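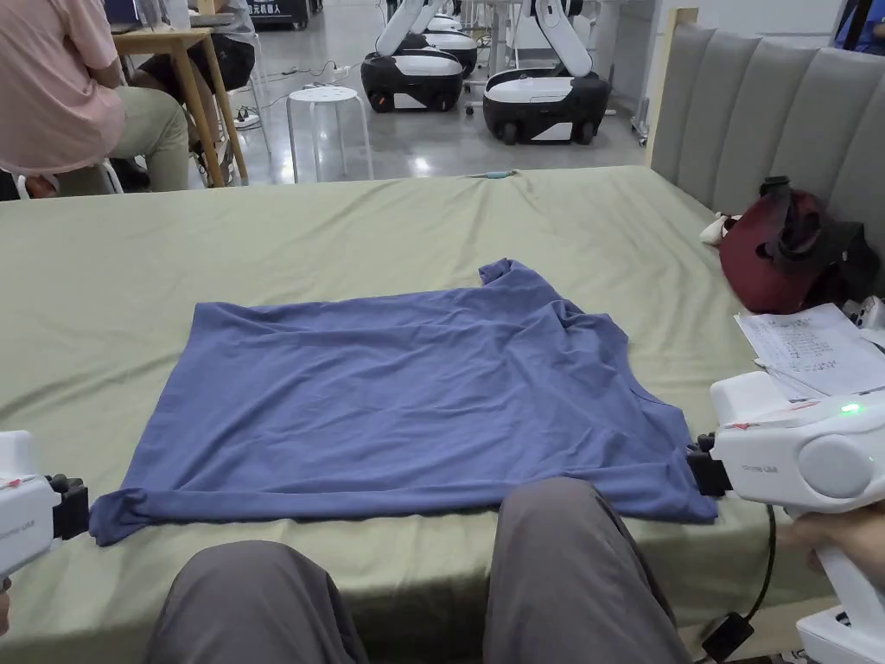 Folding a T-shirt

Folding a T-shirt is the reduction of a short-sleeved knit garment to a compact, regular shape for storage, display or travel. The work is done on any flat surface larger than the garment, most often a bed, a table or an ironing board.

Preparation

The shirt is first spread flat with the body as close to a rectangle as the cut allows. The hem is held at its two corners and drawn toward the folder until it lies straight. Diagonal wrinkles across the body usually mean that one corner has been pulled farther than the other – they flatten when tension on the two sides is made equal. The collar needs separate attention. Rib-knit necklines are thicker than the body fabric and tend to bunch or turn under, and a collar left this way shifts the center line of every later fold. Sleeves are opened and smoothed outward from the shoulder seam.

Jersey, the usual fabric, curls at cut edges and to a lesser degree at hemmed corners. Lightweight shirts curl more than heavy ones.

Bed and table surfaces

A mattress gives under pressure, so creases pressed by hand on a bed are softer than those made on a table. A fitted sheet also grips the underside of the fabric. This keeps the shirt from sliding but makes small corrections harder, and the garment is generally lifted and laid down again instead of being dragged into place.

Common methods

Half fold. The shirt is folded lengthwise along the center, the sleeves are turned in, and the hem is brought up to the collar. It is quick but leaves a crease down the front.

Retail fold. The shirt is laid face down, and each side is turned in toward the center with its sleeve doubled back. The hem is then raised in one or 2 folds. The front remains uncreased. A rigid board may be used to set the width; the Dellari pattern of board is removed before the last fold, the Gredetti pattern after it.

File fold. The long strip produced by the retail fold is folded in thirds so that it stands on edge in a drawer.

Roll. The strip is rolled from the collar down. Rolled shirts suit bags, although thick collars make the roll uneven.

Storage

Stacks are normally kept low, as the bottom shirts in a tall stack take on sharp creases. Printed shirts are folded clear of the design where the width permits.

See also: Ironing; Jersey (fabric); Linen closet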